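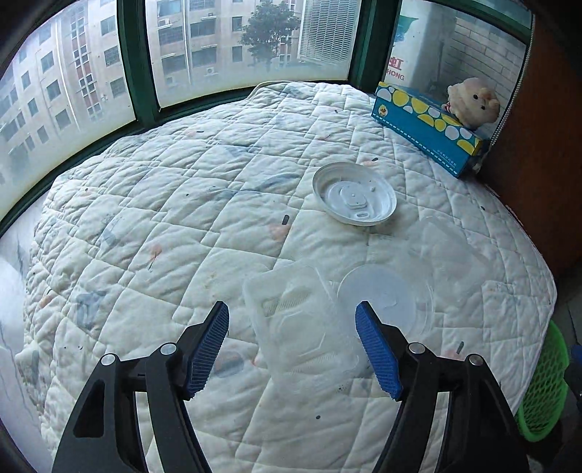
Day one of the lid task for Fudesier. The goal is to pick up one plastic container lid from a soft surface, move it, and set it down flat. A person does it by hand with the gripper, and the robot learns from the recordings.

We chose lids after two months of cups and boxes. A cup is easy to show. You come in from the side, close, lift. A lid has almost no height, so the fingers have to go in low and catch the rim.

Clear lids are the worst ones. On a patterned quilt the print comes through the plastic, and later, in the recording, you can lose the edge completely. The white one with the tall rim is much easier to find.

Fabric changes things too. On a hard table the pads stop when they touch. On a quilt they push in, the cloth bunches up, and you can pinch fabric along with the lid. If that happens we keep going, shake it loose, and mark the take.

Muammer Tokgöz wrote the instructions for the people recording. The main rule is to move slower than feels natural and keep the wrist steady for a moment before closing. Most new people rush the close.

We have 426 takes so far. The target is 3,000, spread over 8 homes. Each home uses its own bedding and its own lids.

Tiruwork Gebremichael is running the same task by remote control on the arm at Stustis. Her takes are cleaner but much slower. She can do one lid in the time it takes me to do four or five by hand.

Question from the replies: do you throw out failed grabs? No. If the lid slips and the person goes back for it, that stays in. We only drop a take when the recording itself is bad.

Another one: why not start with lids stacked or overlapping? Overlapping ones are in the set already. Stacked comes in June, if the singles go well.

Next up is round lids only, same quilt, starting at 9 tomorrow morning. I'll post the numbers when Muammer has checked them.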